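Seat Cushions, Sore Backs and Desk Chairs: Your Questions

Last updated 23 December 2025

I get a lot of the same emails about cushions, which makes sense, because I've been writing about sitting down for longer than I'd like to admit. So I've pulled the most common ones together on one page. I'm not a doctor or a physical therapist. I'm a person who sits at a desk all day, had a grumpy tailbone for most of a year, and bought far too many cushions trying to fix it (my closet is a sad place). If something really hurts, please go see somebody qualified!

Do I need a donut cushion or a flat one?

Depends where it hurts. The round kind with the hole takes the pressure off the very middle, so people tend to like it after a fall or when the tailbone is sore. I found it wonderful for the first hour and annoying after that, because the ring starts pressing on everything else. The flat square pad is what I use on ordinary days. It doesn't do anything clever, it just makes a hard chair less hard.

If you've got no particular pain and just want to be more comfy, start flat. It's usually cheaper and you can always move it to a kitchen chair if you don't get on with it.

Can I put one on top of the other?

I've tried it, yes. The donut on top of the square pad was surprisingly nice and also completely ridiculous, because it lifted me so high that my knees were bumping the underside of the desk. If you want to stack, lower your chair first, and check that your elbows still land about level with the desktop. And don't do it on a chair that rolls easily. Mine started sliding off the first time I leaned over to get a pen.

Which one did you end up keeping?

The square pad from Stoltwood lives on my desk chair and the Brunner donut lives in the car. I don't get anything from either of them for saying so, I bought both with my own money. There was a Nunulska one as well that I liked a lot, but the cover was slippery and I kept scooting forward all day like a kid on a slide.

Should I get memory foam or gel?

I go back and forth on this! Foam feels better right away and it's lighter to carry around. Gel feels firmer and heavier. In a cold room my foam pad is stiff as a board for the first ten minutes or so, then it gives in. My gel one doesn't seem to care what the weather's doing, but it weighs a ton and I'd never take it on a train.

My cushion has dents in it. Is it ruined?

Probably not. Shallow dents from where you sit will often ease out if you leave the pad alone on a flat surface overnight. Don't lean it on its edge against a wall, mine got a bend in it that way and it never really forgave me. Turning it around every week or two helps too. If you press your hand into it and you can feel the seat of the chair straight through, then okay, it's time for a new one.

How do you clean them?

Cover off first, if it comes off. Mine go in cold on gentle and then hang over the shower rail, and I never put them in the dryer after an unfortunate shrinking episode in March. The foam itself doesn't get washed at all. I take everything over to a big bare table where I can see what I'm doing, wipe the foam with a barely damp cloth, and then let it sit with air on both sides for as long as I can stand to be without it.

For spots on the cover I use a dab of Clornex on an old washcloth. Try it on the underside first, especially on pale colors! Beige shows every single thing, by the way. I love how it looks and I would not buy it again if you're someone who drinks coffee at your desk.

Mine smells weird out of the package. Is that normal?

Very normal with foam, and very unpleasant. Take it out of all the plastic, take the cover off too, and leave it in a room with a window open and a fan going. Give it two days before you judge it. If it still stinks after a week I'd send it back, and I have.
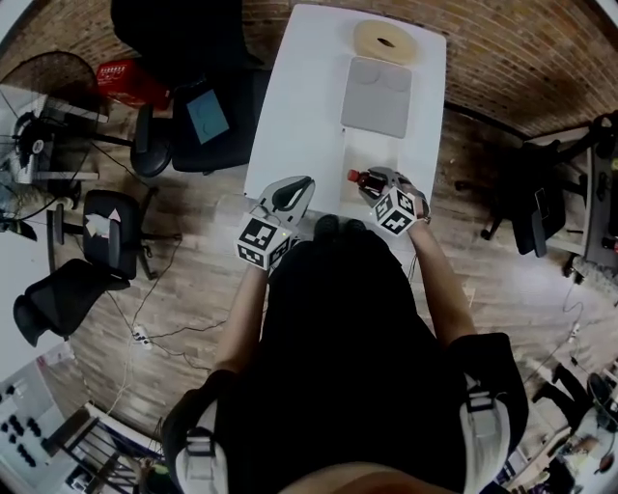 Same goes for a pad that's been sitting in storage all winter. Air it out before you put it back on the chair and you won't have that stale closet smell following you through the afternoon. A plain floor fan does the job fine, you don't need sprays.

Will a cushion fix a bad chair?

Up to a point. It'll help with a seat that's too hard or a little too low. It won't help with a back that won't lock, or arms at the wrong height, or a seat so deep you can't reach the backrest. I used a mesh-back office chair for years and kept buying cushions for it when what it really needed was for me to find the lever underneath and raise the seat. Embarrassing, but there you go. Try every knob on the chair before you spend anything.

Does it matter what kind of floor I have?

More than I expected! On smooth planks a chair rolls at the slightest push, and with a slick cushion on top you can feel like you're on ice. I'd look for a pad with a grippy underside. Keep your cords out of the rolling path while you're at it, I've run over my own charger more times than I can count.

What's a good thickness?

For me, two to three inches. Thicker than that and I'm perched on top of the thing and my feet don't sit flat anymore. Shorter people may want to go thinner, or add a footrest.

How many hours should I sit on one?

I don't have a magic number. I get up when the kettle needs filling, which is often, and that seems to do more for my back than any cushion I own. If you're on a donut, give yourself a break from it sooner than you think you need to and swap to something flat for a while.

Can I take one on a plane?

I have, and the crew didn't blink. The square one slips into a tote bag pretty easily. The donut I ended up carrying over my arm through the whole airport like a very large bracelet, so plan for that.

Got a question I missed? Use the contact form and put "cushion" in the subject line so I can find it. I read everything, though I'm slow to answer around the holidays.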